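Let the Slow Decks Breathe

I have loved Drallo since the starter boxes, and I still think the round clock is too short.

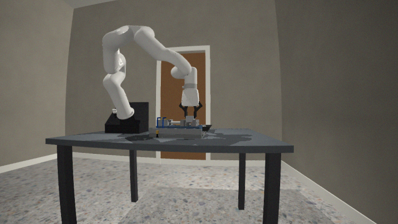
By the Pino Card Desk
August 7, 2023

The open at Molholm in June drew 3,437 players, a wonderful number, and I spent most of it watching good control decks run out of time. You could see people giving up on the long game before they had even shuffled. They'd sleeve up 67 cards of patient, clever stuff at home and then show up with the fast red list instead, and who can blame them?

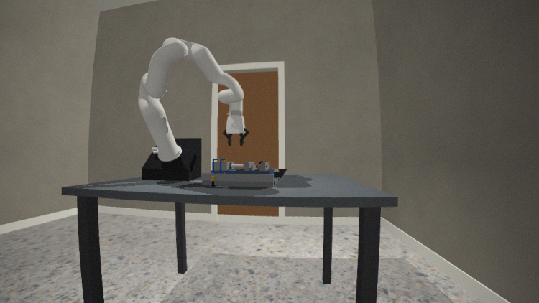
White arm above a dark gray table, gripper open

Now, I know the case for the clock. Halls cost money, judges get tired, and everybody wants dinner (me too!). But Zelenák's store league gives each match a little extra, and the tables there are the liveliest I've sat at – four different decks in the last final, all of them a joy to lose to.
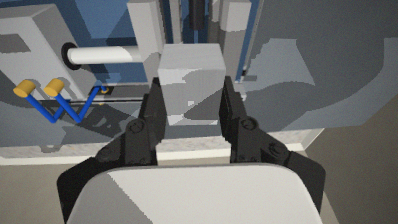
Two black gripper fingers with a gap between them

So try it at one big event, please, even a small one of 400 seats, and let us finish our games.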